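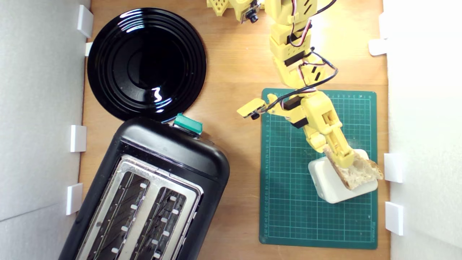 How long does the rye starter need at the Troltberg bench temperature before it's ready to go into a dough?
Going by this week's jars, nine hours, and a bit longer if it came straight out of the fridge.

January 18, 2019

OK, so the overnight jar was finally where I wanted it when I got in. I fed it before I left, half whole rye and half the Weidemann bread flour, and it had domed nicely and just started to flatten in the middle. Smelled like green apples with a little nail polish behind it (the nail polish is the part I want less of). The Kirthorpe jar next to it was slower again! Same water, same spoon, same shelf. I'm starting to think the Kirthorpe rye is ground coarser than the bag claims, so I put a cup of it aside to sieve on Monday.

Dough for today: 422 grams of flour, the usual salt, water held back a little. Mixed by hand. I let it sit for some 50 minutes before the first fold and it was already a lot stretchier than Wednesday's batch, which tore on me. Three more folds after that, and I forgot to write down the time of the last one. Sorry, Annelore, I know.

About the bench temperature - the thermometer on the wall says 24 C and the probe in the dough says less. I trust the probe. If you're reading the wall one and your dough seems sleepy, that's probably your answer.
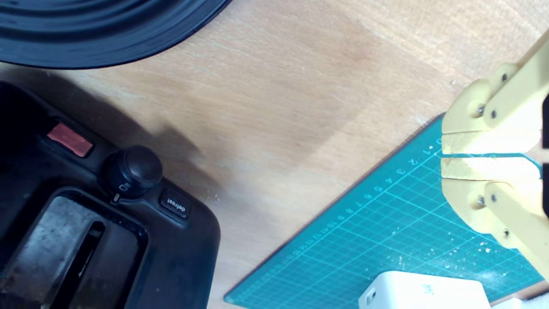
So I went with the probe reading for the proofing table and crossed out the wall numbers from last week. Lambros Christodoulou had been using the wall ones for his Zudbridge loaves, so those two columns don't compare and I've put a pencil line between them. Lambros, if you still have your own notes, could you stick them in the back of this book?

Shaping went fine. One round, one long. The long one spread when I tipped it out, and I think I was too gentle with the final roll. Scored both with the old blade and it dragged. There are new ones in the drawer under the scale, please use them, I clearly didn't.

Bake: lid on for the first part, lid off until the color looked right. The round one opened up beautifully along the cut, best ear I've had since we switched flours. The long one is flat but the crumb is good, pretty even, a little gummy right at the bottom. I cut it too early, couldn't wait.

Taste - mild, more sour at the crust. Annelore Ackermann had two slices with butter and said it needs more salt. I don't agree but I'll try it.

For next time:
Sieve the Kirthorpe rye and feed one jar with only the fine part.
Salt up a touch in the round loaf, leave the long one as is.
Order more Weidemann before February, we're down to the last bag.
Write down the last fold!!

Both jars are fed and back in the fridge, Kirthorpe on the left.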